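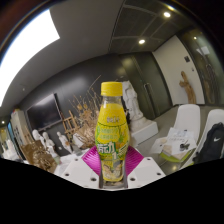 From: Joni Rissanen
To: Drengate drinks swap list
Subject: Re: yellow juice drinks, and what to do with the bottles

Hi all,

Bożena, yes please, put me down for a share of the August box! I'm very fond of anything that comes in bright yellow with fruit and leaves on the label, and I'll happily drink it before I've worked out what it is (my Chinese stops at the numbers, so somebody else will have to read the wrapper for me).

On Mon's question further down the thread about storing them: I keep mine upright in the cupboard under the stairs, caps up, never on their sides. I tried the wire rack from Fanthorpe and the ones that bulge at the middle and narrow again at the bottom just roll about in it. A plain cardboard box is miles better.

Bożena Kalinowski wrote:
> I'm putting in another order with the shop on Pilach Road.
> If we get to 100 bottles between us they'll deliver for nothing,
> otherwise it's 6 pounds on top. Does anyone want in? Also, do
> you all peel the wrappers off before recycling? I never know.

I do peel mine, and the caps go back on — that's how our lot at Shboul Close were told to do it, though yours may be different. If you run a knife down the wrapper it comes off in one go. Mind your thumb!

I can do the pick-up if you're stuck, there's plenty of room in the car now the pushchair has gone. Any time after four suits me.

Joni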